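How to compare two sets of gripper fingers with a wrist camera

When we got a second set of fingers for our small arm, I wanted to know which one is better for thin and stiff things, like folded card. The data sheets did not help me very much. Medonex gives a maximum force and Feltton gives a friction value, and it is not possible to put these two numbers side by side. So I made a simple test that you can repeat on your own table in one afternoon.

What you need

An arm with a parallel gripper
2 sets of fingers that fit the same mount
A small camera at the wrist, looking along the fingers
A lamp that you can move
Some folded objects of stiff paper or card
A controller where you can limit the closing force (I use the Daly)

Step 1. Fix the camera first

Mount the camera so that both fingertips are in view when the gripper is closed. Tighten the screws and do not touch it again until you finish both sets. If you move the camera between the sets, you cannot compare the pictures any more. I made this mistake in March and had to repeat everything.

Step 2. Set the exposure by hand

Switch off the automatic exposure. White paper and black fingers are a difficult pair for a small sensor. With automatic exposure the brightness will jump each time the fingers come close to the paper. Choose a value where you can still see the surface of the fingers, and accept that the paper will lose some detail on the side of the lamp.

Step 3. Choose where to grip

Look for a free flap or a single edge. A flap is a good test because it bends easily, and a bad finger will push it away before it closes. Bring the gripper in slowly, with the open gap in line with the edge of the paper, and stop when the edge is between the fingers.
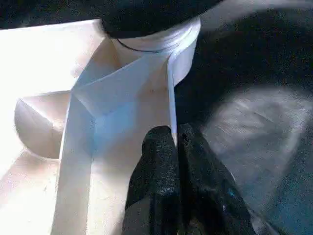 Close with the lowest force your controller allows, then increase it in small steps. On my controller the force is a plain number without a unit. I start at 1,000 and I do not go over 3,000, where the card begins to show marks. Write down the first value at which the flap stays in the grip during a slow lift.

Step 4. Lift, wait, turn

Lift the object a little and wait. Then turn the wrist slowly to one side and back. Do this 3 times for each object, and put the object back in the same position every time. A strip of tape on the table is enough to mark the place.

Step 5. Change the fingers

Put on the other set and run the zero position again in the controller menu. The Clonthorpe mount has a little play, so check that the tips still meet. After this, repeat steps 3 and 4 with the same objects and the same lamp.

How to read the results

Do not look only at the lowest force. Save one picture from each grip and check if the edge went straight between the tips or if it was bent to one side. A finger can hold with very little force and still leave the paper crooked, and this will give you trouble when you want to place it somewhere.

If the results change a lot from one try to the next, clean the pads with a dry cloth and begin again from step 3.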